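Help wanted: insertion rig build, Lutville shared workshop

Posted 30/09/2022

I am building a robot rig that puts plastic parts into slots on a test board, and I need one more person on it through November. The arm and gripper are mounted. Cable routing and most of the software are still to do.

You should be able to read a wiring diagram, use a hex key without rounding the screws, and write basic Python. Experience with grippers helps but I can teach that part. Expect about 8 hours a week, evenings, at the Collado Street unit. Pay is $19 an hour, and the parts budget of $2,000 is separate.

Work at the gripper so far:

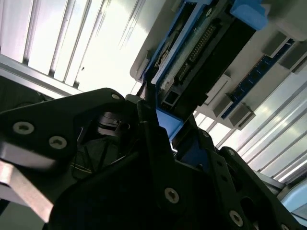
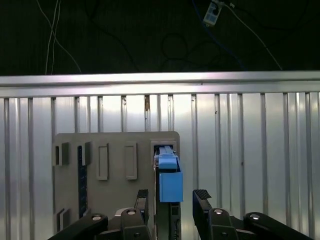
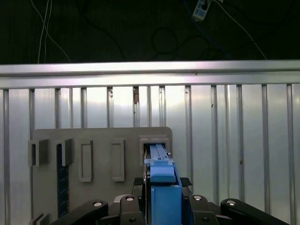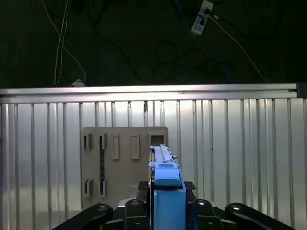

You would report to me, and Benito Marín handles keys and shop access. Bring safety glasses. Street parking only.

To apply, send a short note on something you have built, with the evenings you are free, to Severino Figueroa, Unit 205. No resume needed.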